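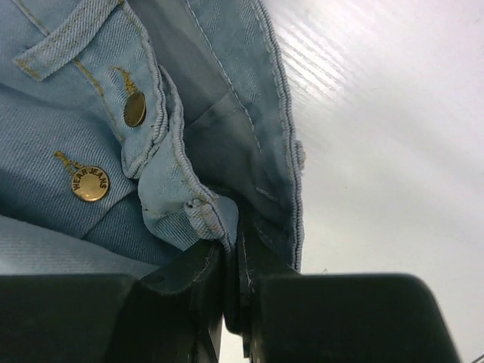 Photo: Leonora Rivera

Can I wash light jeans together with a red checked flannel cloth?

I moved to a flat in Dela Peña in August and the machine is shared, up to two loads for each tenant. My jeans are pale blue, a bit frayed at the fly. The red cloth is new for me, I got it from my aunt and it has no label. I would like to put both in one load at 40 degrees. Is it a risk?

Asked by Leonora Rivera, 1023 views

2 answers

Sarex wrote:
I would not do it the first time. Red flannel can give colour, and on pale denim you will see it at once. Wash the cloth alone in cool water and press a white towel on it after. If the towel stays white, next time they can go together. Close the buttons of the jeans and turn them inside out. 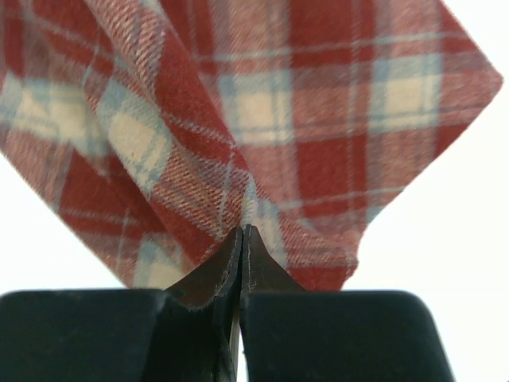 Does flannel need to be ironed?
Only if the creases disturb you. Use a medium iron on the back side.

Trimari wrote:
I wash all in one at 40, never a problem. Spin 1000.

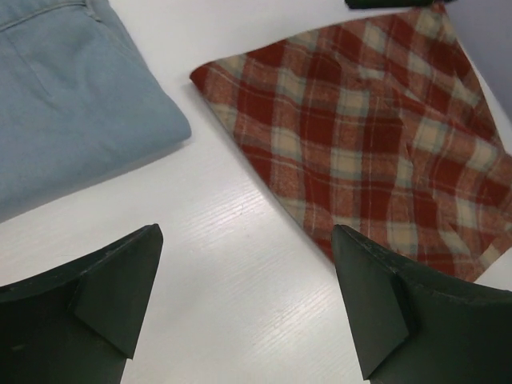 Reading time: 1 min

Leonora Rivera replied:
Thank you both. I will do the cloth alone first. For now I fold the jeans and keep them for the second load.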